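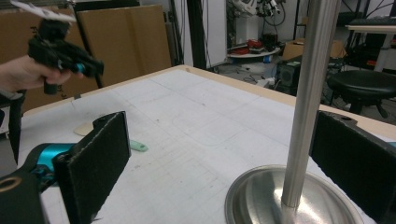

Residents who rely on the Kuvberg ferry would rather have one late sailing they can trust than three that may be withdrawn at short notice, according to a written comment received during the public review of the winter timetable. The comment was among 127 submitted before the review closed.

The revised timetable takes effect on 3rd September and covers both routes from Ondell. Crossings to Kuvberg will leave every 40 minutes during the day, with a final departure at 9:18 p.m. The Cantero route keeps its present hours until October, when the early morning sailing will move to the north pier while the south ramp is resurfaced.

Of the comments received, 67 dealt with evening service. Others asked for better lighting at the Cantero landing and for clearer notice when a crossing is canceled because of wind. The Ondell Harbor Office has agreed to post cancellations at both landings - and by text message to passengers who register - no later than 18 minutes before departure.

Fares are unchanged. Monthly passes bought under the summer timetable remain valid until their printed expiration date. Freight customers using the Trodarska yard should continue to book space by noon on the day before travel.

Printed copies of the timetable are available at the ticket office in Ondell and at the Kuvberg post office.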